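Lirkis parts list – README
The plain-text inventory of the Plustgate repair bench

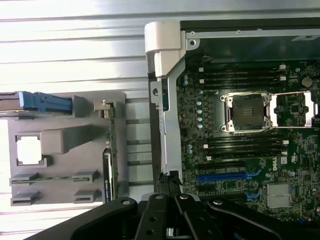 Issue 30, April

Lirkis is a list of secondhand computer parts kept in one text file. It replaced a spreadsheet called Dogar, which had 63 columns, most of them named "notes".

What's in it
There are 400 rows, one per part. Each row has a shelf code, a part type, a condition and a price. The price is what we'd like to get. Nothing has ever sold for it.

Columns
shelf – a letter and a number. Shelf F was taken down in the move and still has 50 parts on it, according to the file.
type – memory, board, drive, fan, cable, other. Please go easy on "other".
condition – good, fair, untested. "Untested" used to be spelled four ways. Now it's two.
price – whole dollars, no dollar sign.

How to use it
Open it in any text editor. Fields are split by tabs, so if your editor turns tabs into spaces, turn that off before you save. The old Drosier script still reads the file and prints shelf labels, provided you don't ask it for shelf G.

Known problems
Fans are listed by size in inches or millimeters, depending on the mood of the day. Cables are counted by the box, and the boxes vary.

Changes in this issue
Removed duplicate drives. Put one back – it was a different drive.

License
Copy it, change it, keep the header line.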